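Small trash can in every room or one big one?

odvillemom24
We moved in November and my husband says one big can in the kitchen is plenty. I want a little one by every table, no liner, just dump it out. I'm tired of finding candy wrappers on the windowsill.

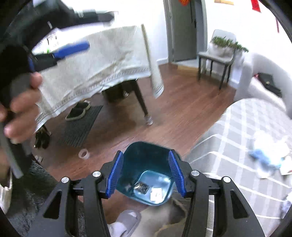 My sister has 4 of them and her place always looks picked up – mine doesn't!

Grabowska_S
Team husband, sorry. More cans, more emptying. We went down to two and I don't miss the rest one bit.

pliersandpie
Disagree!! If it isn't within reach, my kids won't use it.

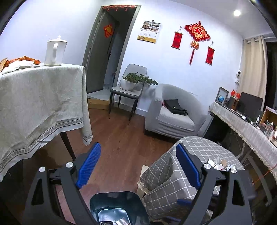

I'd skip liners for dry stuff too, but no apple cores or you'll get fruit flies.

Grabowska_S
Ok, the fruit flies were why I quit lol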